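Edcombe kitchen, June

Estela Farías and I spent two evenings putting the kitchen of the Edcombe house in order, and these pages show the things we kept. We began with the food boxes, which had filled 14 shelves and drawers together with their lost lids.

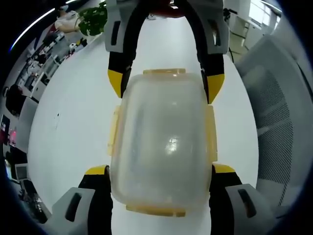
For dry food we decided to keep only boxes whose lid closes with a latch on each side. The round ones went to Periklis Nikolaidis, who makes soup for the whole street. Rice and lentils now stand next to the cooker, and the 800 ml size is for leftovers.

More rooms will follow when the pantry is painted.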